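The Patience of Taking Legs Off Things

Jean Leckie would like it known that she has a degree. She mentions it while hunting for a screw cap under a bench at Podeck, where she has spent the season teaching two robot arms to deal with plastic furniture.

"My mother thinks I assemble chairs," she says. "I tell her no, Mom, I show a machine how to do it. She says so you assemble chairs slowly."

The project is called Enalach, and it runs on demonstrations. An operator steers both arms through a job from start to finish, the cameras and joint readings get saved, and the whole thing becomes one episode. The count on 3/27/24 stood at 2474. 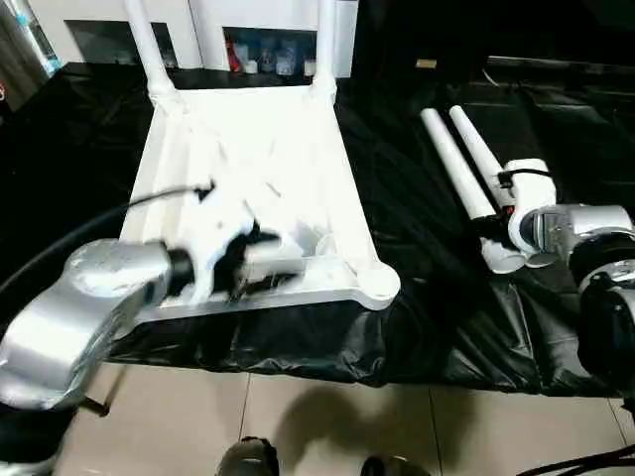 Leckie is picky about what makes a good episode, and speed has very little to do with it. She wants the arms to look as if they have a plan. New operators tend to wave the grippers around while they think, and the model picks up the waving along with everything else. "It learned to dither from me," she says. "It has my dither exactly." Furniture is turned upside down for part of the work, which leaves a chair like the white one on its back with one gripper against the seat and a couple of loose legs lying on the black sheet. White plastic legs on black plastic are about as kind as she is willing to be to the vision side. Later sets will be less polite.

She threw out 200 episodes in October. The operators had all fallen into the habit of starting on the same corner, and the policy came to believe that furniture had only the one. "You'd give it a table and it would go to its favorite leg and just sort of stay there," she says. I ask how the operators took the news. She says there was cake.

Tables are harder than chairs, mostly for reasons of reach. The arms have to work low, under the top, where the head camera sees a lot of floor and not much else.

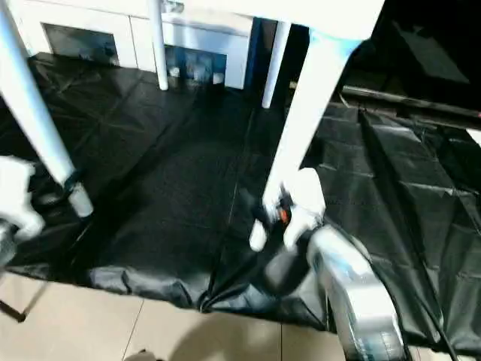 Alistair Innes disagrees with her about tables, and told me over the partition that the reach was fine and the labels were the trouble, as half the operators wrote "grasp" for anything that came near a leg. Leckie let him finish. "He's right about the labels," she said, more quietly than she needed to.

The labels are now down to 17 words, from a list that once had "nudge," "bump" and "persuade" on it. She misses "persuade."

What she likes best is the wrist footage - close, badly lit, full of lint. Thin, floppy stuff next to hard ribbed plastic is where she expects the model to earn its keep, and where it currently earns very little.

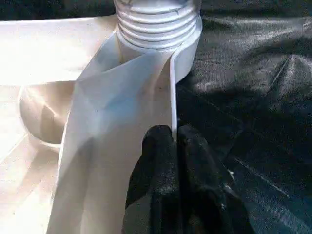 What comes next

More operators, if the budget holds, and a second room.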